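Findosik Boards > Club Talk > New manager, same five at the back?

tallgrass_ben
06/09/2018
OK so now that the season is done and we've all had time to calm down, can we talk about whether Shahbazi should get another year? I know a lot of you want him gone. I was in that camp in February when we couldn't buy a goal and he kept sending out five defenders at home against teams below us. But we finished safe, with games to spare, and I keep asking myself who we'd really get that's better.

My worry is more about the money than the man. Brilico are done as shirt sponsor and I haven't heard a word about who replaces them.

Northend Marge
He should stay. I've had a season ticket for 21 years and I have seen what happens when this club fires somebody in the summer with no plan. We get a new guy who hates every player on the roster, he signs his buddies, and by the winter we're doing it all over again. Siamak Shahbazi took a squad that was going down and kept it up. That was the job!

akgate_away_days
Marge I love you but "kept it up" is doing a lot of work there. We won 4 home games. FOUR. I drive 796 miles round trip for the Akgate game every year and this time we had one shot, and it was from the halfway line. I'm not asking for champagne soccer, I'm asking for somebody in a forward's shirt to be standing near the other team's goal.

And before anyone says injuries, every team has injuries.

tallgrass_ben
Not every team loses its starting striker and the backup in the same month though. I do think that gets forgotten. Once Brynjólfsdóttir started running the medical side things looked a lot better, guys were coming back when the club said they would and staying back.

Also the kids. He played more kids in the spring than the last two managers put together, and a couple of them looked like they belonged. The left back especially. He got roasted in his first start and then just got on with it, you'd never have known by the next game.

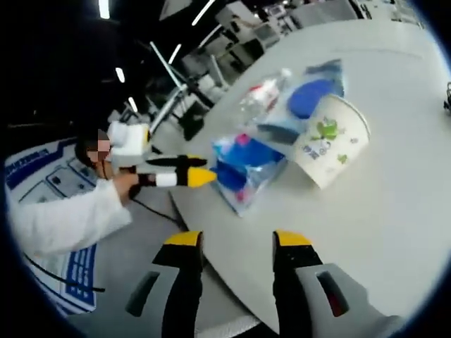
What I'd like to see is one more year on the contract and no more than that, with a real budget for a forward. If we're in the bottom few by Christmas, fine, shake hands and move on. I just can't see what firing him now gets us, apart from a payoff we can't afford.

dugout_dan
One more year is the worst option of the lot. Everybody knows he's on the clock, the players know, the agents know, and no decent forward is going to sign for a manager who might be out by Christmas. Either back him properly or get somebody else in. Half measures are how we ended up here.

Northend Marge
Dan that is a fair point and I hadn't thought of it like that. Give him two then.

akgate_away_days
Two!! I'm going to need to lie down.

Look, I'll say something nice. The back line was good. Really good by the end, and the keeper had the best year I've seen from anybody in that spot for a long time. You could build on that. I just don't trust this manager to be the one who builds on it, he had a lead in hand so many times and his answer was always to take off the only guy who could hold the ball up.

dugout_dan
Agree on the subs. Drove me nuts. The second we scored you could see him waving the bench up and it was always a center back pulling his sweats off.

row_q_pete
Does anyone know if renewals are going up? My brother-in-law says around 4 percent but he also told me we were signing a Brazilian.

Northend Marge
Pete, mine hasn't come yet. Last summer the letter was late too. Call the ticket office in the morning, they pick up faster before lunch.

tallgrass_ben
Mine hasn't come either. If it goes up and there's no new striker I'll still pay it, I know I will, and so will you lot.

akgate_away_days
Speak for yourself. (I already put the money aside.)

dugout_dan
Back to the topic for a second - would people take a straight swap, Shahbazi out and the under-23 coach in until the winter? Cheap, knows the kids, and likes to play with two up top.

Northend Marge
No.

row_q_pete
I'd take it. Which entrance is the ticket office using while they redo the parking lot?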